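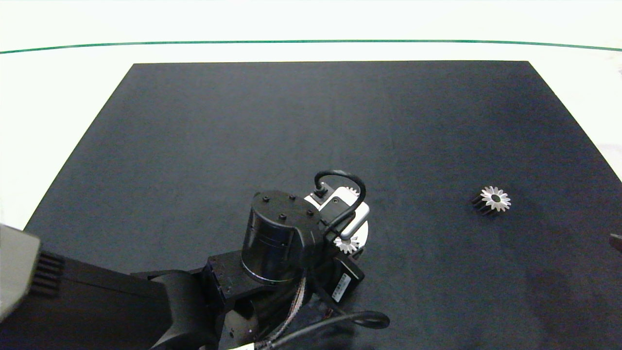

Getting Jimo to pick up a gear

Leonilde Simões has been working on the same arm for 18 months, in a bay at the back of the Tusach shared workshop in Clillwood. She calls the project Jimo. The aim has not changed since the first page of her notebook: pick loose metal gears off a flat surface and present them, right way up, to a fixture where a small gearbox is put together.

Simões trained as a fitter and spent most of her working life on conveyor maintenance. She had no background in robotics when she bought the arm second-hand, without a controller manual and with a fault on one joint.

"The fault was a connector," she says. "I had the joint apart for a fortnight before I looked at the connector."

The mechanical side of the arm is largely as it came. What she has added is everything past the wrist, the cabling that serves it, and the software. The cabling has taken more evenings than the other two combined. A cable that feeds the gripper has to be long enough for the wrist to turn through its full range, and any surplus length has to go somewhere.

"You leave a loop over the top of the gripper, and you leave another one lower down, and then you drive the wrist slowly through every pose you intend to use and watch both of them. If a loop touches the table at the wrong moment it drags, and the camera moves. It's a very small movement. You find it later as an error in the grasp position and you blame the calibration."

She now runs that check after every change to the harness, at 30 mm per second, with one hand near the stop button.

Why gears

Her choice of workpiece was practical. Mwaipopo, a surplus dealer that clears out old machine shops, sold her a mixed tub of small metal gears by weight. They were cheap, they were all slightly different, and they were difficult for a camera to deal with.

"A painted block is easy. It looks much the same from every side. A machined tooth goes white if the light hits it square and nearly black if it doesn't, so two teeth next to each other can look like two different materials. Move the lamp and they swap."

The mat is her answer to half of that problem. She tried working directly on the white benchtop and found that the bright side of a gear disappeared into it. A dark cloth gives a clean edge on the lit teeth and takes up some of the knock when a gear is put down. It introduces its own faults. Cloth wrinkles, and a wrinkle throws a soft line of shadow that an edge detector is happy to report. Lint shows up under the wrist camera as a scatter of pale points.

"I wrote a filter for the lint. Then I bought a lint roller. I kept the roller and deleted the filter."

She has not settled on a final cloth. A rubber sheet was flatter, but gears stuck to it slightly when lifted, and the fingers tended to stall against it if they came down low. Felt-type fabrics let the fingertips sink a little before anything is loaded.

Two cameras, two jobs

Jimo uses one camera with a view of the whole work area and a second at the wrist. Simões is strict about what each is allowed to decide. The overhead view picks a gear and gets the hand above it. From then on it is ignored, and the wrist view does the final centring.

"People ask why I don't fuse them. I did, for a while. When it missed I couldn't tell which camera was wrong. Now if the hand goes to the wrong part of the mat, it's the overhead. If it goes to the right part and closes on a tooth tip, it's the wrist. That's worth more to me than a better number."

The handover happens at a fixed height. Below it, the arm corrects sideways in steps and descends only once the centre bore sits between the fingers within tolerance. The bore proved to be the most dependable feature on the part. It stays dark under most lighting, it is circular when seen from directly above, and when it looks elliptical the gear is leaning on something.
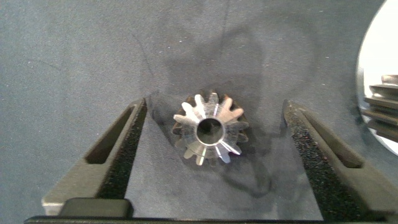

Wrist camera view, with the fingers open on either side of a gear and not yet in contact.

Her remaining difficulty at this stage is the arm's own shadow. As the hand comes down it darkens the fabric around the gear, and the contrast that was measured higher up no longer applies. She handles it by recalculating the threshold at each step, using only the strip of cloth between the fingers.

"It's crude. It also hasn't given me any trouble since October, so I've left it alone."

Fingers and friction

The fingers went through several versions. Smooth ones closed well and then let the gear rotate as it came off the cloth, particularly if they had landed on two tooth tips that were not quite opposite each other. Textured grip material on the inner faces reduced the rotation. It also wears, and grit from it ends up on the gears, so she inspects the faces before a long run and replaces both sides together.

Closing force was set by trial. Too little and the part tips. Too much, and a gear with sloped teeth tends to climb out of the grip as the faces squeeze against the taper. She has the fingers close at low force, pause, and then close again with the hand raised very slightly, which lets the part seat itself.

"A toolmaker here watched it for a while and said I was using a vice to do a collet's job. He's right. A collet that goes into the bore would hold it better. But I'd need a different one for each bore size, and the tub is full of different bore sizes."

Every attempt is logged, good or bad. The log stood at 1,896 entries when we spoke, and she went through the failures by cause without needing to open it. Gears lying close together are the largest group, as the fingers need clear cloth on both sides. Gears on their edge come next. The program does not try to right these; it flags them and moves on.

She is cautious about the log as evidence. Many of the early entries were made with a wrist camera mount that flexed, and she has not separated them out.

"I'd throw away the first half if I were being proper about it. It's useful for seeing what I used to get wrong."

What comes next

The next piece of work is the fixture. Presenting a gear to a shaft calls for the bore to be aligned far more closely than the current routine manages, and the tooth position has to be known as well if the gear is to mesh with one already fitted. Simões expects to need some compliance in the wrist, probably a sprung plate, and has drawn one up with 5 mm of travel. She is not convinced that is the right figure.

There is also the matter of the harness. The sprung plate would move the gripper relative to the connector, and both loops would have to be made again.

"I've bought the cable," she says. "I haven't cut it yet."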